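Week 3 notes – Storage, reach and the home kitchen
Intro to Household Ergonomics, handout for section 2 (Karpenko)
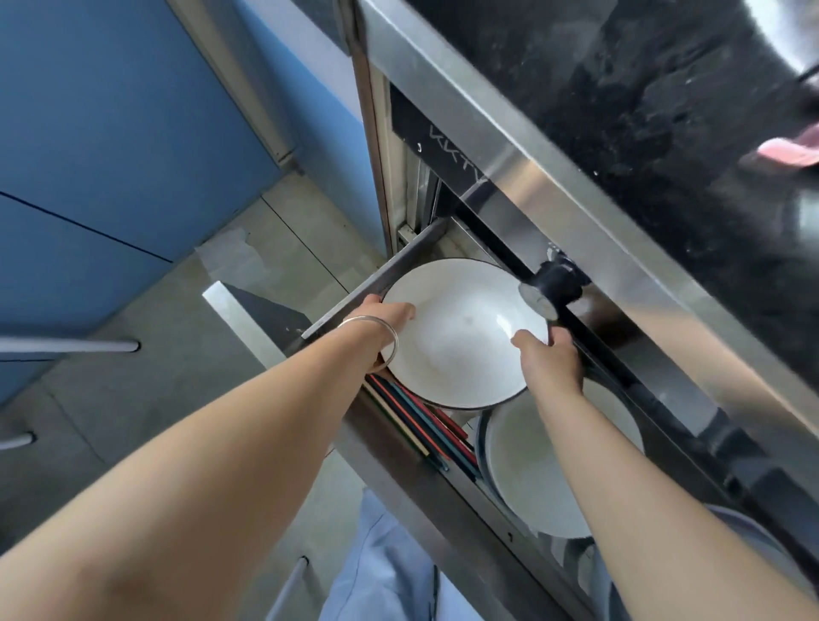

Carrying on from last week. We finished on reach zones, so quick recap then on to loads.

Primary zone = what you get to with elbows near your sides. Secondary = arm straight out, no lean. Anything past that you bend, stretch or climb for. Most kitchens put everyday stuff in the third one. Why? Usually habit from the day people moved in.

Base cabinets with doors vs. drawers
Doors: you crouch, look in, move front items to get at back items. Back third gets forgotten.
Drawers: contents come to you, you look down from above. Still a bend, but shorter, and the knees do less.
Downside – drawers lose some space to the runners and cost more. Full extension runners are worth asking for. Half extension gives you the same dark back corner you had before.

Heavy things. General rule for this course: heaviest between hip and chest. Not above the shoulder, ever. Stacks count as one load if you have to lift the top ones to reach the bottom one (people miss this on the quiz every year).

Two hands or one? A load you can hold close to the body is easier than a lighter one held far out. We did the lever drawing on the board, copy it from somone if you were absent. Distance matters as much as weight.

Case: the Gumede apartment
Older tenant, age 77, bad shoulder, lives alone. Plates and pans were all in wall cabinets. Haiyan Tang did the home visit and wrote it up, reading is in the packet. Changes made:
– plates down to a waist height shelf
– pans to the cabinet next to the stove, no stacking over 3
– wall cabinets kept for light, rarely used things (paper napkins, holiday tins)
– step stool removed, tenant's own request
No remodel. Cost was almost nothing. Compare w/ the Brerau house, full refit, much nicer to look at, and the owner still keeps the stock pot over the fridge. Discuss.

Handles – short version
Long bar pulls are easier on stiff hands. Small knobs need a pinch grip, bad for arthritis. Check clearance behind the pull, fingers have to fit. More on grip types next time, also read the Cusmont chapter befor then, skip the part on workshops.

Lighting: will not get to it. Read on your own, it IS on the midterm.

Homework
Pick one kitchen, yours or a relative's. Sketch it from the side with the three zones marked. List what is used daily and which zone it sits in. Then move two things on paper and say what gets better and what gets worse – something always gets worse. One page, handwriting ok.
Due 10/31/20, in the folder by my door or by email.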